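How to Sort a Table Full of Groceries Before Dinner Finds You

By Hạnh Phí

You come home from the market, you set things down, the phone rings, and an hour later the table looks like a fruit stand that lost an argument. This is a page about getting from there to a table you can eat at. It takes 20 minutes if you don't snack, and 40 if you are me.

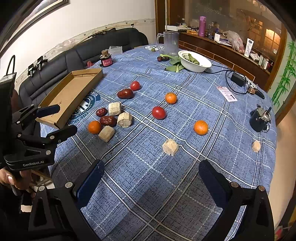 Tangerines, tomatoes, dates and the tray, before sorting.

What you need

One shallow cardboard tray or box lid. I keep the one my last Lovum order came in. It has outlived two proper baskets.
A bowl for the greens.
A few small jars with lids that fit. Check this before you start.
A clean dish towel.
A damp cloth for the table.

Step 1: Leave everything where it is

I know. But the first thing most of us do is scoop the whole mess into one bowl, and then we own a bowl of mess. Spread out on the cloth, each item can be picked up by itself and looked at. Push things apart a little if they're touching. Cherry tomatoes are small, round and ambitious, so keep them away from the side of the table.

Step 2: Put the tray where your hand already goes

Mine goes on the left. I spent years with it on the right because my mother had it on the right, and every tangerine had to cross the table to get there. Set it close to the biggest cluster of things and don't move it again. If your table is round, angle the tray however it sits flat. It will never line up with anything, and you can stop trying.

Step 3: Dry things first

Dried jujubes and dates go before anything that has been near water. Pick them up one at a time and feel each one. You want wrinkled and slightly springy. Anything sticky on the outside gets eaten today or goes into tea. Anything with a small neat hole in it goes in the trash, and we don't discuss it at dinner.

Dried tofu, dried yam and other pale spongy cubes come next. They soak up whatever they touch, including the smell of the tomato next door, so give them their own corner of the tray and then their own jar. I label the jar. I have put the wrong cubes in the wrong soup, and the soup did not recover.

Step 4: Tangerines

Turn each one over and press lightly near the stem. Firm ones can sit out in a bowl. Soft ones get peeled within the hour, preferably by someone who wasn't planning to help. Small tangerines dry out faster than big ones, so don't save them for a special occasion. The occasion is May and you are hungry.

Step 5: Tomatoes

These go last into the tray, on top, with nothing resting on them. Keep them out of the fridge if you'll use them in a couple of days. A split one goes straight into the pan tonight.

Step 6: The greens

If you cut your greens early, as I do, the pieces go in the bowl and the long leafy stalks pile up in front of it, where they slowly take over the cloth. Deal with them now. Shake them, roll them loosely in the dish towel and put them in the crisper. The cut ones should be cooked the same evening. Cover the bowl with a plate in the meantime – plastic wrap works too, if yours comes off the roll in one piece.

Step 7: The strays

There's always something left. A little green fruit that rolled away toward the pitcher. A beige lump you don't remember buying. Smell it, squeeze it, ask the household. If it can't be identified by three adults, it doesn't go in the jar with the cubes.

Step 8: The cloth

Lift the pitcher off before you pull anything. I mention this for personal reasons. Wipe toward yourself into your hand, or take the whole cloth to the door and shake it. A busy plaid hides crumbs very well, so run your palm over it even when it looks fine. Mine is blue and could conceal half a loaf.

A few notes

Jars: the Stoseo ones I use stack two high and no higher, whatever your shelf suggests.

Batch size: I wouldn't sort more than 16 items into one shallow tray. Past that they start to pile, and the thing at the bottom is always a tomato.

Kids: excellent at step 4, unreliable at step 3, banned from step 8.

If the phone rings again in the middle of all this, finish the dry things before you answer. The tangerines will wait.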